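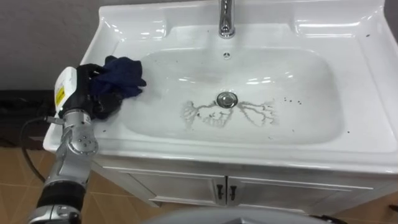 Visiting Claddale Museum: your questions

When are you open?
Every day except Wednesday, from 10am until 4pm. I lock up on the dot, so do leave yourself time for the upstairs rooms (people always underestimate the upstairs rooms!).

How much is it to get in?
Adults pay £8 and under-16s come in free. Your ticket lasts all year, so hang on to it and pop back in June when the new Stolum pottery goes on show.

Can I bring a school group?
Yes please! I can take up to 20 children at a time. Bigger classes get split in two, with one half doing the Drorkent trail while the other half handles the old farm tools with me.

Is there step-free access?
To the ground floor and the shop, yes. The stairs up to the Ung Gallery are steep and there's no lift yet, but I keep a big folder of photos of everything up there. Just ask at the desk.

Do you take donations of objects?
Sometimes. Our store is very full, so email me a picture first and please don't leave boxes on the doorstep.

Can I bring my dog?
On a lead, in the garden and the shop only.

Who do I contact?
Me, Baltazar Ventura, through the form on the Contact page. I usually reply within a couple of days.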